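Spare parts lists should be public
Tanko Afolabi
04/06/2023
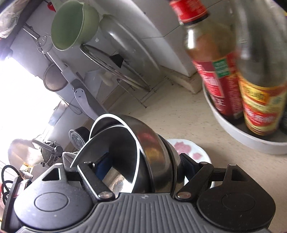

Silver pivot screws on the two finger arms of a hand-held gripper.

Most household and workshop goods are held together by a small number of standard fasteners, seals and springs. The maker knows the size of each one. The owner usually does not, and has no simple way to find out. I think the full parts list for any product sold to the public should be published on the day it goes on sale, and should stay published.

My own case is a Camero bench grinder. The tool rest is held by a shouldered screw with a worn thread. The manual gives it a part number, 368, and nothing else. Thread, pitch, length and shoulder diameter are missing. The supplier, Flultel, sells the screw only in a kit with a new rest and a guard bracket. I measured the old screw with a caliper, guessed at the pitch and bought 2 replacements before one fitted.

The usual objection is cost. I do not find it convincing. The list already exists, because the product could not be assembled without it. Pons puts full lists online for its pumps, with dimensions and material grades, and its catalogue runs to 3,000 entries. The pages are plain and badly laid out. They are also complete, and I have used them many times.

A second objection concerns safety. A person with the wrong grade of bolt can do harm, and this is true of brake parts and pressure vessels. It is a case for stating the grade clearly. Owners who lack the figure will still fit something, and they will choose it by eye.

Onent takes a middle course. It releases dimensions on request, by email, to anyone with a serial number. I asked in May about a door hinge and was sent a drawing with 102 lines of notes, most of them useful. The reply was prompt - but the scheme depends on the firm still trading and someone reading the inbox.

A rule could be short. Every removable part should be listed with its size, material and any relevant standard. Custom parts should have a drawing. The file should be lodged with a public library so that it outlasts the maker's website.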